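Clister Help > Simulation > Arms and grippers

Right arm shoves the drawer off its rails in a Randix room

Posted by Kiri Faulkner, January 2018

I look after the simulated kitchen cell at Tamihana. It is a white two-arm robot with a parallel gripper on each arm, running in Randix, and the job is opening and closing a drawer in a small wooden cabinet. The real cell will be built in March and I would like the sim one to behave before then.

Opening works most of the time. My trouble is with what comes after. When the right gripper goes into the open drawer and its tip touches the inside near the front, the drawer starts to shake. On a bad run it jumps past the end of its travel and the cabinet hops with it. After that the room has to be reset by hand. The left arm is not involved. It stays out to the side with its fingers open.

The run I saved has the right gripper tip against the inside of the drawer, near the front edge. This is the pose I get the shaking from.

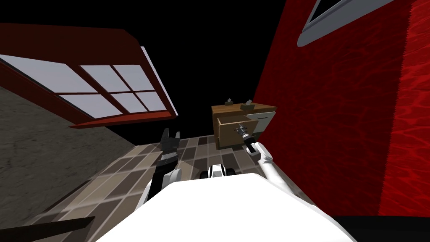 What I have tried

Slowing the arm down. Half speed makes the shaking start later but it still starts.

Making the drawer heavier. This made opening worse and did nothing for the shaking.

Turning off contact between gripper and drawer. No shaking, of course, but then the fingers go straight through the wood and the whole thing is no use to me.

Reinstalling Randix. No change.

The physics step is whatever it came with. The cabinet came from the Vodbridge furniture pack and I have not edited it apart from the weight, which I have put back. Both arms use the same gripper file.

One more thing that may or may not be related. I also have a view from close in on a gripper, and I went through that to see whether the finger shapes looked wrong. They look fine to me, but I don't know what I should be looking for.
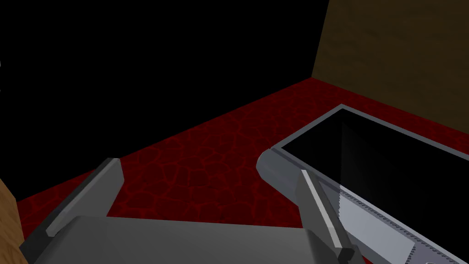
Gripper view, fingers apart, with the gray tray to the right of them.

I can post the joint settings if anybody wants them. I would rather not swap the cabinet, as the real one has been ordered to match it.

drawerman

Had the same with a door once. Try a different cabinet, the free ones are all a bit rubbish. Or lower the gravity.

Ataahua Kereama

Please don't lower the gravity. It will hide this for a while and then you will have other problems.

From what you wrote I think you have two separate faults, and they make each other worse.

The first is the contact shape of the drawer. What you see on screen and what the physics uses are two different shapes. A lot of furniture packs wrap the whole drawer in one solid block for the physics, because that is quick to make. The drawer looks like an open box, but as far as contact goes it is full. When your gripper tip goes inside, it is already deep in something solid, and the solver pushes it out as hard as it can. The arm pushes back to hold its position. That is your shaking.

To check it, turn on the contact shapes in the view menu and open the drawer. If the inside is filled in, you have found it. Looking at the fingers won't tell you much here. The normal view only draws the visible shapes for those as well, so a finger can look right and still have a contact shape that is too fat.

To fix it:

1. Make a copy of the cabinet file and work on the copy.
2. Delete the single contact block on the drawer.
3. Put in five thin boxes: a bottom, front, back and the two sides. Don't make them paper thin or the tip may pop through at speed.
4. Leave a small gap between the drawer sides and the cabinet body. If they overlap when the drawer is shut, it will buzz even with no robot near it.
5. Save it, load the room, and move the drawer by hand through its full travel before you let the arm anywhere near it.

The second fault is the end stop. A drawer should not leave its rails however hard it is pushed. Look at the slide joint. There should be a lower and an upper limit, and the limits need some stiffness and damping. If damping is zero, the drawer bounces off the stop. Raise it a little at a time. Too much and the arm will drag at the end of the pull.

Only after both of those would I touch the physics step. If there is still a faint tremble, halve the step and run it again. It will be slower.

Kiri Faulkner

Thank you. I turned on the contact shapes and the drawer was one solid block, as you said. I did the five boxes yesterday afternoon. The first go was wrong because I had the sides touching the cabinet body and it buzzed, so I read step 4 again and trimmed them.

The limits were set but the damping was zero. I raised it until the drawer stopped bouncing when I pushed it by hand. I have left the step alone for now.

I also went back over the approach, with the right arm in front of the drawer side of the cabinet and the left one out of the way with its two fingers spread.
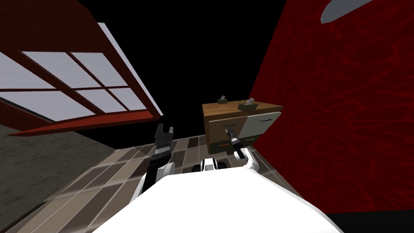

With the new file I did a morning of runs and the cabinet has not hopped once. There is a slight tremble if the tip is pushed hard into a corner, but it dies away when the arm eases off, and I can live with that.

Is it worth doing the same to the lower drawer? We don't open that one in any of our tasks.

Ataahua Kereama

Check its contact shape for overlap with the cabinet body and otherwise leave it. If you never open it you can lock the joint, and that saves the solver a bit of work. Write down the damping value somewhere outside the cabinet file, too. A pack update will put the old file back if you kept the same name for your copy.

Kiri Faulkner

Same name, yes. Renaming it now.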